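Grerkska procurement audit: anyone read the full report?
Public Administration board > Oversight and anti-corruption

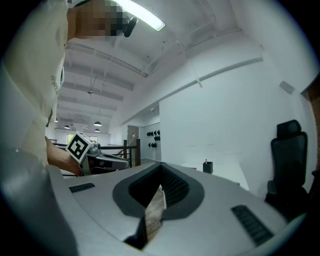

Reply 1
devgate_reader wrote:
The audit office posted its report on the Grerkska town contracts on 18/08/2026. It covers 247 contracts, and 20 of them had no written bids on file. The council calls that a good result. I don't.

Reply 2
tawfik_road wrote:
Missing paperwork isn't the same as bribery. The report says the files were lost when the records office moved in January. Read the annex.

Reply 3
devgate_reader wrote:
I read it. Twelve of the 20 went to Wimov, the paving firm. Lost files don't usually pick one supplier.

Reply 4
minutes_and_motions wrote:
Wimov does most of the paving in the county, so that share doesn't surprise me. I'd rather know why the asset declarations are still kept on paper. Devgate put theirs online two years ago.

Reply 5
tawfik_road wrote:
Agree on the declarations. Still think the headline was unfair.

Reply 6
p_ledger wrote:
Does anyone have a link to the annex? The one on the council page stops at page 306.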